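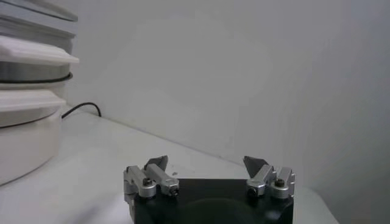
4.2 Does stacking save space?

Stacking is the most common advice given to people who are short of room for food containers, and it is repeated with a confidence that the evidence does not support. The two guides we reviewed, from Preda and Bolari, both treat the footprint of a stack as its full cost. We doubt this. A tall stack of round containers takes up little of the table or shelf it stands on, but someone still has to get at the one near the bottom, and that step is left out of both accounts.

Figure 3. A stack of round containers in white and gray, with a flat gray lid on top, standing at the left of a white table.

In the Wutovstead homes we asked 80 people to keep a diary of every container they took out or put away during August. The diaries are self-reported and we would not lean on them too hard. People forget, and a few clearly filled in several days at one sitting. Even so, the entries that mention stacks are full of small complaints: lids lifted off and set down somewhere else, the upper part of the stack moved to the counter and left there until evening, the wrong size pulled out and pushed back in. A stack of the kind in Figure 3 is tidy to look at. Whether it stays that way through a week of cooking is a separate question, and the guides do not ask it.

Round shapes make the case weaker still. Set side by side, round containers leave gaps that square ones do not, and the usual reply is that height makes up for the loss. It may, on an open table. Inside a cupboard with fixed shelves the height is often not there to use, and the Clesidbridge kitchens, which had deeper cupboards but lower shelves, gave us 2 diaries in which stacking was tried and dropped before the month was out. That is too few to build on – we mention it only as a reason to be careful with the general claim.

We also could not separate stacking from simply owning fewer containers. Most people who started to stack threw some out first, and any space they gained could have come from either change.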